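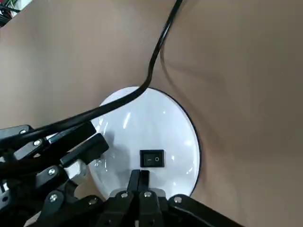 Inese Navickas wrote back after the draft went round that standby draw is too small to bother a tenant with, and that the talk should stick to heating. I'm keeping the topic and starting with her objection.

Slide 1. Title, name, Clarkdale logo. Don't read it out.

Slide 2. Terms. Standby draw is the power a device uses while plugged in and doing no useful work. A hard switch in the supply line takes it to zero at the device. A soft switch leaves the supply live. With an external power pack, a switch on the appliance body sits downstream of the pack, so the pack still draws a little. Dash for on, circle for off: ask the room which is which before giving the answer.

Slide 3. Stastlow survey. 60 flats, metered at the board overnight, fridges and freezers subtracted. Readings taken in September, before the heating season. Explain the subtraction slowly. It was the main source of questions last time.

Slide 4. Results. Total overnight load across the building was 1357 watts. Divide by flats on the whiteboard, about 23 watts each. Ambros Aebischer will want the median. Say that the board meters were read in pairs on the upper floors, so there isn't a clean one.

Slide 5. Where it goes. Set-top boxes first, then routers, then audio gear. Lamps and small chargers are near the bottom. Routers stay on; do not recommend otherwise.

Slide 6. Back to Inese. Per flat she is right, the saving on a bill is minor. At building level the load runs every hour of the year and it counts when sizing the Ratanaporn battery. Pause here.

Slide 7. Measures. Switched power boards at the TV, labelled at the plug end. Zosano meters on loan, two per stairwell, three weeks at a time. Colour of label doesn't matter, position does.

Spare slide: meter error at low loads. Show only if asked. Below 2 watts the plug-in meters are not reliable.

Questions. Repeat each one for the back row.

3 comments
2 shares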